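Unit 5: Friction Between Dry Surfaces

Reading: Flakberg workbook, section 13. Bring the completed tables to lab.

5.1 Terms

The normal force N presses two surfaces together and acts at right angles to the contact. The friction force F acts along the contact and opposes sliding. Static friction applies while the surfaces do not slide. It takes whatever value is needed to prevent motion, up to a limit:

F (max) = μs N

Once sliding begins, the force is given by the kinetic coefficient:

F = μk N

For most dry pairs μk is lower than μs. Both are ratios of two forces and have no units.

5.2 Apparent and real contact area

Solid surfaces touch only at their high points. Under a larger load these points deform and the real contact area grows, nearly in proportion to N. In this model the outline area of the block drops out of the equation. Rubber and other soft materials depart from the model, and their coefficients usually fall as the load rises. Do not carry a rubber coefficient from one load to another without a new test.

5.3 Incline method

Place the block on the board and raise one end slowly. Record the angle θ at which the block first slides. At that angle:

μs = tan θ

The mass cancels. Repeat the run 5 times for each pair and report the mean and the range. Wipe the board between runs. Skin oil lowers the reading.

5.4 Worked problem

A crate presses on a level floor with a normal force of 398 N. A horizontal pull of 308 N is just enough to start it moving. Find μs.

μs = 308 / 398 = 0.77

If the pull is lowered to 200 N before the crate moves, the friction force is 200 N. The limit of 308 N does not apply, as the crate is not on the point of sliding.

5.5 Surface finish

Coefficients in printed tables assume a stated finish. Record the finish of both parts, smooth or textured, together with the material. A table entry with no finish given should be treated as an estimate only.

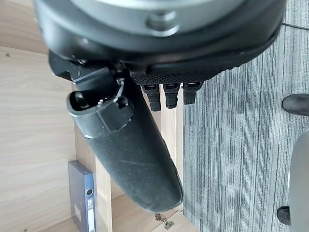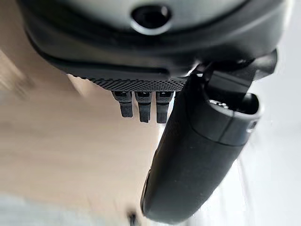

Fig. 5.3. Dark gripper parts at close range. Second view: textured strip under the smooth shell.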